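Home | Study Tips | Past Papers | Contact

How I revise for an essay paper

I failed my first history mock by a mile, so I rang my old tutor Heino Liepiņa and begged for a plan! I still use it (slightly bent).

Pick one past question and set a timer for 80 minutes. Spend the first few on a plan – just a line per paragraph – then write without your notes. Stop when it rings, even mid-paragraph.

Next morning, read it aloud and cut your introduction down to 2 sentences. Mine always waffle.
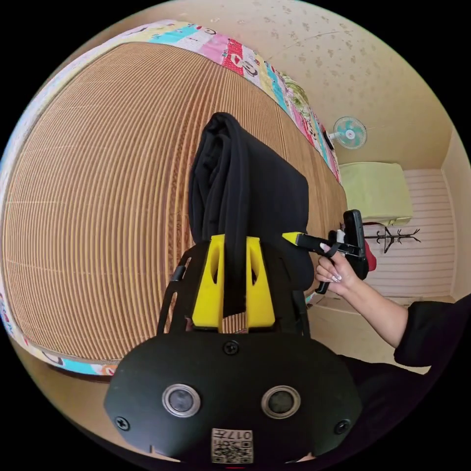 Then rewrite only the weakest paragraph, in 300 words or fewer, and put both versions in a folder. I swap mine with a friend from the Gollberg study group, who is much stricter than I am.

Last updated: June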